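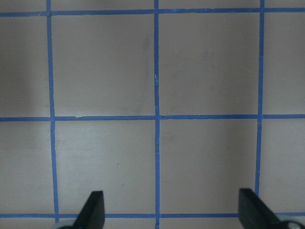 Blue tape grid, seen from between the gripper fingers.

Workshop Notes > Builds > Two-Arm Bench

Minutes, July catch-up, shared workshop

I took the minutes again, so blame me for the spelling. Shivam Kashyap ran the meeting and also brought the slice, which went down very well!

Last month's minutes were passed with one fix. I'd written that the aluminium for the frame came from Kodiser, and it came from Stolum (Kodiser did the brackets). Sorry to both.

Money. We've spent $1,822 on the bench so far, not counting the arms, and there's $41 left in the tin. Shivam wants to put in another $50 before we order anything else. I'm happy to match it, and so were a couple of others once the slice had gone round.

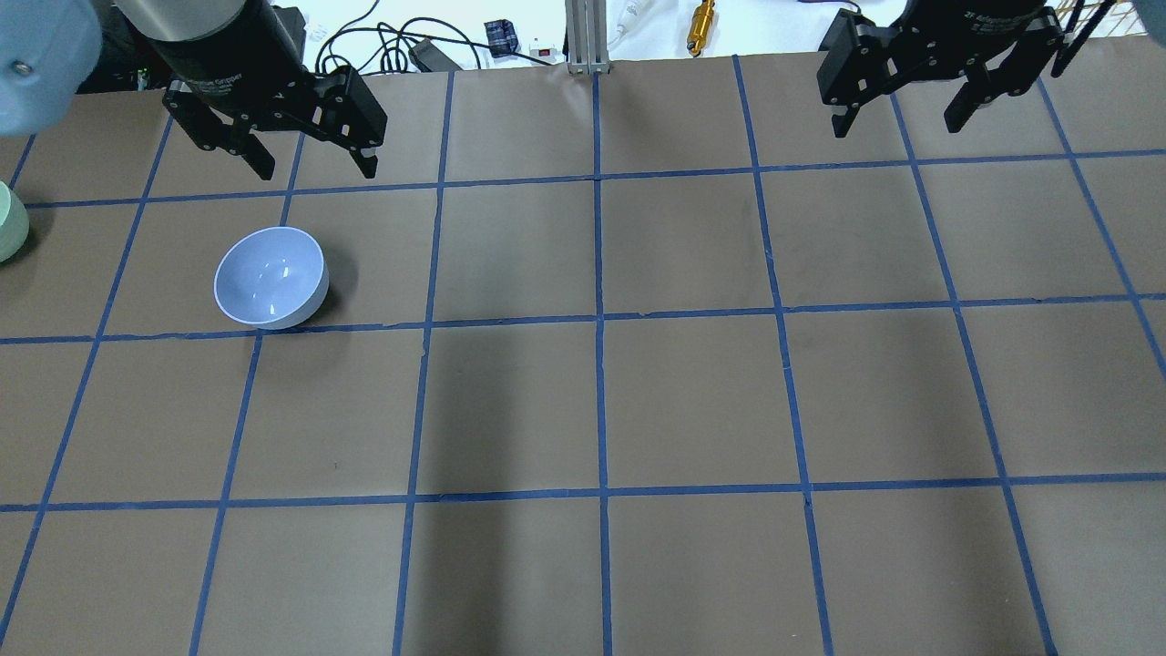

Table-clearing software, which we're still calling Zonska until somebody comes up with a nicer name, took up most of the night. The plan is for either arm to pick up a piece of crockery and put it in whichever square we ask for. We argued for ages about what to start with, and I'm still on the side of bowls — that small lavender one sitting slightly tilted in its square is just the sort of thing a real kitchen throws at you, and the open rim gives the fingers something to go for. Shivam would sooner begin with plain blocks and build up. We agreed to try both, bowls first (I won that one), with 5 goes per arm before anyone touches the settings.

The grid. A few of the tape lines wander a bit, and I offered to redo them with a long straightedge. The feeling was that they're fine for now, as long as we all use the same names for the squares. Letters across, numbers down, starting at the post end. I'll write it up on a card.

Cables. Long chat, no decision. I'd love everything clipped to the frame, but Shivam pointed out we'll be moving things again before spring and we'd only be cutting ties off. Carried over.

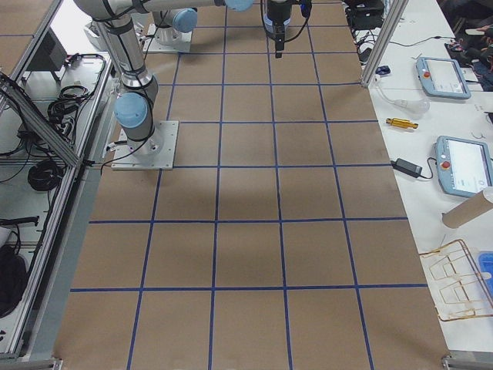

The bench from above, with the two teach pendants on the white table at right.

Pendants. We need a proper hook for each one — they slide around on the table and I'm forever reaching for the wrong stop button. I'll print a pair and bring them along.

Jobs before next time: hooks and the square-names card (me), bowl runs and a log sheet (Shivam), new tape if there's any change left over (whoever's passing the hardware shop).

Wrapped up at 9:20 pm.

Recent in Builds
Kim, our label printer, gets a new feed roller
Squaring up a frame on a wonky floor
June minutes: Two-Arm Bench
Sorting the offcuts rack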